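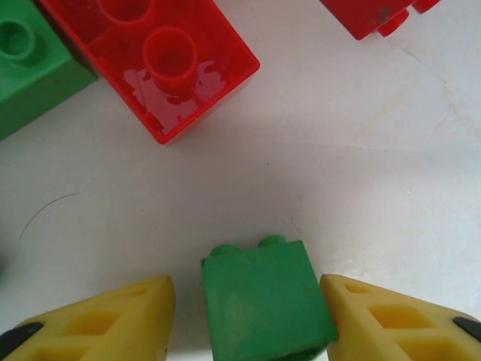
10 Jun 2019

Writing this up the same evening while it's still in my head, mostly for Marjan Mousavi, who was stuck at Flerside all day and asked for the long version.

We had the Draltstead visitors from just after nine. The plan was coffee, a quick talk, then the brick demo until lunch, and of course the coffee ran over and the talk ran over and we got to the arm at twenty to eleven with everybody already standing around it (I should have started there, I know, Marjan, you told me so in October too).

The demo is the same one we've been fussing with: big toy bricks, red and green, tossed on the white table any way they like to land, and the arm has to pick one and carry it to the tray. I let the visitors do the tossing. They loved that, and they were meaner about it than we ever are. The upside-down ones got the most questions. A lady from their packing side wanted to know if the arm could tell an open underside from a top with studs, so I pulled up the wrist view on the big monitor and let her look for herself. A red one lying on its back has those hollow tubes inside and the plastic shines like anything under our lights, and she saw right away why the matte green ones are easier on the software. Good eye. I'd hire her.

The yellow fingers got a lot of attention as well. I passed the spare pair around and people kept poking at the diamond cutouts. I explained that we want the finger to give a little when it meets a brick that's sitting crooked, and that we take a small brick by its sides with the studs up whenever we get the choice. Then somebody asked what they cost and I had to admit I'd never worked it out. Need to ask Brinkmann.

Numbers, before I lose the scrap of paper. The counter stood at 865 picks when I switched on and 1011 when I switched off, so a decent morning's work with all the stopping and chatting. I didn't split out the misses, sorry. The log is saved as run 392 if anyone has the patience.

One real hiccup – Prado noticed that the arm went back to the same bare patch of table twice and closed on nothing. I think it was chasing the glare, but I changed the lamp angle and the threshold at the same time like a fool, so now I can't say which one mattered. Put the threshold back tomorrow and try the lamp by itself.

Also the tabletop is looking sad. There are brownish streaks on it, and I found a hair lying there too, which I'd rather have found before company came. Wipe it down properly before the next visit, and try the stronger cleaner on that long stain on the right side. If it won't come out we should flip the board over.

They stayed until almost two, which I took as a compliment, and the fellow who had been so quiet through the talk asked if he could bring his two apprentices over sometime. I said yes, gladly, any morning we're not moving equipment.

To do: lamp test, clean table, finger cost from Brinkmann, send Draltstead the slides. Marjan, your mug is in my office.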